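Section 2. Getting the parts bin ready

I've set up more of these metal bins than I can remember, and my way is a little slower than the one on the Ristel sheet, but I like it better (sorry, Ristel!).

1. Put the bin on the table with the open top facing up and give it a gentle push at each corner. If it rocks, shift it until it doesn't.

2. Brush out the floor of the bin, then wipe it with a dry cloth. Grit loves to hide in the corners and around the holes, so go over those twice.

Caution: Wear gloves for this. Older bins get rough along the walls, and flaking patches can be sharper than they look.

3. Lay your bars in flat, one at a time. I keep mine out by the walls and leave the middle open, mostly so I can get my fingers around them later without scraping my knuckles.

Note: Don't fuss about getting every bar perfectly straight. A bit of a tilt is fine, and I stopped nudging mine years ago!

4. Write the bin number on the Mandagi card and clip it to the table, never to the bin itself. Hafiz Govindasamy lost 19 cards one April doing it the other way, and I was the one who had to rewrite them.

Scratches and worn spots on the floor are nothing to worry about. If a wall gets bent, set the bin aside and grab another before you go on to Section 3. 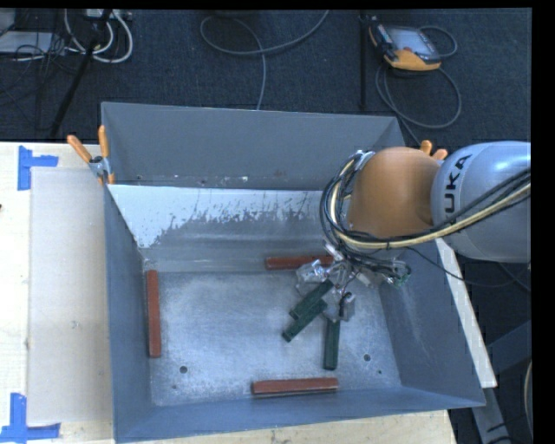
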